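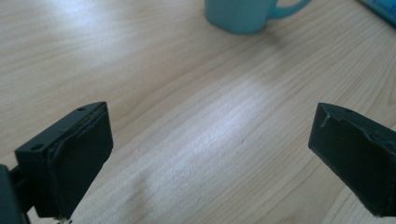 Figure 9.1 Open fingers of a hand-held gripper, with rubbery pads on their inner faces.

Chapter 9
Fingers and Pads

By now you have spent a good many pages with the parts of a hand-held gripper that do the thinking and the moving, and if you worked through the cable exercises in the last chapter you probably have a fresh respect for small connectors. We come now to the plainest parts of the whole tool, the two fingers and the pads that cover their inner faces. I have a soft spot for this chapter. It needs very little math and hardly any tools, and most students finish it in one sitting with time left over to clean the bench.

The pads are where the gripper meets the world. Every mug, spoon and tube you pick up is held by a thin layer of soft material on each side, and when that layer is in poor shape the rest of the machine has to make up for it. A light object starts to turn in the grip. A smooth one creeps downward while you are carrying it. People tend to go looking for the fault in the drive or the software first (I did this myself for most of a June, when I was new to the work), and they may spend days there before they think to look at the rubber.

We will use the Rakix hand-held gripper throughout, as in the earlier chapters. If your lab has the Zemton model instead, the steps are the same, though the pad is held on by a clip as well as by adhesive, and you will want to read the note on clips in Appendix B before you pull on anything.

What you will need

A bright lamp you can move around
A lint-free cloth and a small bottle of isopropyl alcohol
A plastic scraper (never a metal one)
The screwdriver that came with the gripper
Your maintenance notebook from Chapter 2
A pair of new pads, kept in their sleeve until you need them

Reading a pad

Before you clean or replace anything, look. Disconnect the power, open the fingers to a comfortable width, and set the tool so that both inner faces can be seen without picking it up again. Then bring your lamp in low from one side. Light from straight above flattens the surface and hides a good deal, while light from the side will catch every crease and lifted corner.

Start at the seam, where the pad meets the hard body of the finger. On the left finger in Figure 9.1 there is a thin, slightly lighter line along that border, with a faint raised lip. A lip like this deserves a gentle push with a fingertip. If it stays put, write it down and carry on. If it moves, the adhesive underneath has begun to let go, and a moving lip is reason enough to change the pad.

Next, look over the face itself. Small nicks and wrinkles are ordinary wear and need only be noted. What you are watching for is wear that has reached the edge, since an edge gives dirt a way in and gives a passing object something to catch on. The right-hand pad in the next photograph is a good one to study. Find the upper left corner, where a small flap has come away and lifted a little, and then the thin creases and the faint diagonal ridge along the upper part. I would replace this pad without much debate.

Last of all, glance at the tabletop under the fingers. Crumbs there have a way of finding their way onto a soft surface – wipe the table first and the pads second, or you will be doing the pads twice.

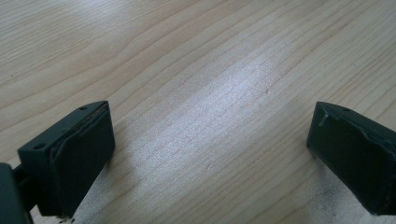 When to replace a pad

There are two schools of thought on this, and you will meet both of them in working labs. The first goes by the clock. The Ondgate training shop, where much of this chapter was first taught, changes its pads after 74 hours of use, whatever they look like. The second school goes by condition, and changes a pad when it fails an inspection. I lean toward the second with students, simply for the practice it gives in looking closely, but the first is easier to manage when many people share one tool and few of them write things down.

Whichever you follow, change the pads in pairs. A new pad facing an old one will often grip unevenly, and you may find that thin objects lean toward the older side.

Changing the pads

1. Switch off and unplug the gripper. Wait for the status light to go out.

2. Loosen the screws on the first finger and lift the finger away from its mount. Keep the screws in a dish.

3. Work the plastic scraper under the loosest corner of the pad and peel slowly along the long side.

4. Clean off the old adhesive with alcohol and leave the face to dry. Almost nine minutes is what the Rakix manual asks for, which always makes me smile, so let us call it ten.

5. Lay the new pad along the bottom edge first and roll it upward with your thumb, pressing out any air as you go.

6. Refit the finger, then do the other one. Tighten the screws a little at a time, going back and forth between them.

7. Plug in, close the fingers slowly with nothing between them, and see that the two faces meet along their full height.

Trying out the new grip

Choose objects that differ in width and in surface, and work with them for a few minutes before you call the job done. A thin handle shows up a twisting grip very well, and a mug or a squeeze tube will ask for a wider opening. If you work with a gripper in each hand, try the new pads against the pair you left alone.

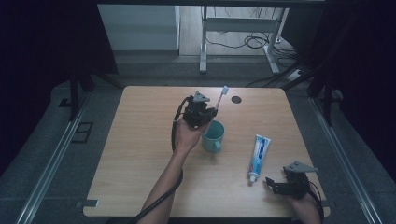 Can I glue a torn pad back down instead of replacing it?

A drop of glue will hold a corner for a short while, but it dries hard, and the stiff spot grips differently from the soft rubber around it. Fit a new pair when you can, and if you must use glue to get through the day, record it in your notebook.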